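Wed 12 August

Read-through for the Edon block moved forward to 9:15, which I found out at 9:05 from the call sheet taped to the lift door. Got there with the wrong draft. The pink pages had gone out overnight and I still had blue for scenes 14 through 22. Most of the changes are cosmetic, but scene 17 now has Edon telling his sister that he left the police before their father died. That contradicts what we broadcast in March, when he was still in uniform at the funeral and two other officers addressed him by rank. I flagged it. The script editor's first suggestion was that he could have been wearing the uniform out of respect. I said the rank would still be a problem. She took it back upstairs.

For my own reference, the state of the Edon timeline as of this morning:

Joined the force before he first appeared on screen. Transferred to the village station in episode 237, stated in dialogue, no date given. Father dies in March, on screen. Resignation letter shown in close-up six episodes later, unsigned, with the date covered by his thumb. The thumb was deliberate and I am still grateful to whoever directed it. Anything that puts the resignation earlier than the funeral fails. Anything later is fine, up to the scene in the feed store where he says he has been out of work "a while."

So the new line can be fixed by swapping "before" for "after." It costs the writer the parallel she wanted, where the sister accuses him of quitting so he could sit with the old man and he can't deny it. I understand why she wants it. I suggested "I'd already decided before he died," which gives her the accusation and leaves the paperwork where it is. She wrote that down without comment, and by lunch it was on a yellow page with my word order changed and the same meaning. Acceptable.

Drulindale passes 2,000 episodes next year and the office wants the continuity database cleaned up ahead of it. At present it lives in three places. There is the old card index up to episode 620, typed by my predecessor and scanned badly. There is the spreadsheet, which is mine, and which has grown a column every time somebody asked a question I hadn't planned for. And there is Trodidard, the package bought last year, which is supposed to replace both. Trodidard is good at storing who was in a scene. It is poor at storing who knew what at the end of it, and on a serial that is most of the job. A viewer will forgive a sweater changing color between the door and the couch. They will write in if a character is shocked by something she overheard in the spring.

I spent the middle of the day on that problem. The field called "Awareness" takes a yes or a no. What I need is at least four states: knows, suspects, was told and didn't believe it, and was in the room but the show has never settled whether she heard. The last one covers nearly everything that happens in the bar. I have been using the notes box with a prefix — K, S, T and R — and searching on that. It works until someone else enters a note starting with one of those letters, and the new assistant did so all last week. "Kitchen redressed." "Sweater is the green one." I don't blame her. The prefix convention was only written down in my head. It's now on a sheet inside the cover of the binder, and I changed the prefixes to a double letter.
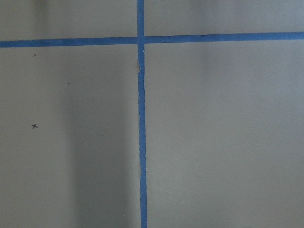 The afternoon was the barn scene, both halves. Emil Camenzind directing his second block for us. He shoots out of order more than the others do, and he doesn't like to be told about it while he is working, so the arrangement we've come to is that I write the matching notes on a card and hand it to his first assistant between setups. Today's cards:

Jacket open two buttons on the wide. She closed one on the close-up, take three onward. Use takes one and two, or start the close-up after she turns.

Sutter has the phone in his left hand leaving the house set, filmed Monday. He enters the barn with it in his right. There is a gap of a few seconds in story time and he could have changed hands, so low priority.

Line reading: "I never saw that letter." In the script it is "I never read that letter." These are different claims. She did see it, and we showed her seeing it. She can truthfully say she didn't read it. She can't say the other unless she is lying, and if she is lying then three later scenes play wrong.

He went again on the last one without argument. The actress asked me afterward whether her character was lying generally, as a policy. I said that to my knowledge she has told two outright lies since she arrived, one of them about a casserole. She seemed pleased and asked for the episode numbers. I sent them.

Lost most of an hour to a light that hummed. Sound could hear it and nobody else could. They found it on the third unit along, swapped it, and the replacement hummed too. In the end they turned it off and Emil moved the two of them nearer the door. That means the wide shot from before the break no longer agrees with the closer coverage on where she is standing when Sutter comes in. He says he'll cut through it on the turn. It will probably hold. I've logged it as accepted, with his initials, so that when the edit asks me in three weeks I don't have to reconstruct the conversation.

Also logged: the story office wants to know whether the Sutter farm has ever had a cellar. Someone is planning to put something, or someone, in it. Searched all three sources. The card index has a reference to "preserves, from below," episode 190, which is a line of dialogue with no shot of any stairs. The spreadsheet has nothing. Trodidard returned a cellar, but it belongs to the hotel. There was also a flood storyline in which the whole ground floor was under water and nobody mentioned a cellar filling up, though half the village was in the house carrying furniture. I wrote back that a cellar is supported but weakly, and that if they use it somebody should have a line about it being sealed since the flood. It's the kind of line that sounds like exposition, and the writers hate me for it, but it closes the hole.

Reply came within ten minutes: "What if it's a root cellar and it's outside?" That's better. An outside root cellar contradicts nothing I have. The exterior of the farm has only ever been shot from the lane side, so the ground behind the house is undefined. I wrote back yes and added "rear yard, root cellar, proposed" to the map. I should redo the map at some point. The church has drifted a good way east since I drew it, on account of the way people keep pointing at it.

Two items carried over to tomorrow. One is the age of Edon's daughter, who has had two birthdays in one calendar year and no birthday in the next, and who is now either fourteen or sixteen depending on which scene you believe. The schools storyline needs her to be sixteen. The custody scenes need fourteen, or at least they did when they were recorded. I would go with sixteen and let the custody material fade, as it's rarely referred to. The other is a request from publicity for a list of every character who has worked behind the bar. I have most of it. The difficulty is what counts as working. Some of them were only ever seen carrying a tray across, and one poured his own drink every night for a year with no job at all.

Home by 7:40. Watched tonight's episode with the sound down low and the log open. One mismatch I missed at the time: the kitchen clock says ten past four in the first half of the argument and twenty-five to two in the second. We cut the scene down from two and the clock came from both of them. Nothing to be done now. Entered it anyway.

Tomorrow is 7:30, location, bring boots.

Comments

marlow_t
The clock! I saw that last night and thought I'd nodded off in between. My wife says it is always ten past four in that kitchen.

Feedstore Fan
Root cellar fits. In the harvest episodes Sutter's mother goes out the back door for potatoes and comes in again with a full bowl, and she wasn't gone long enough to have dug them.

jpr
What was the casserole lie? I've watched since she arrived and I can't place it.

Hanneke
Jpr, it was the church supper. She said she made it herself.

Old Lane
I vote fourteen for the daughter. Those custody scenes were the best thing on that year and I'd be sorry to see them quietly dropped.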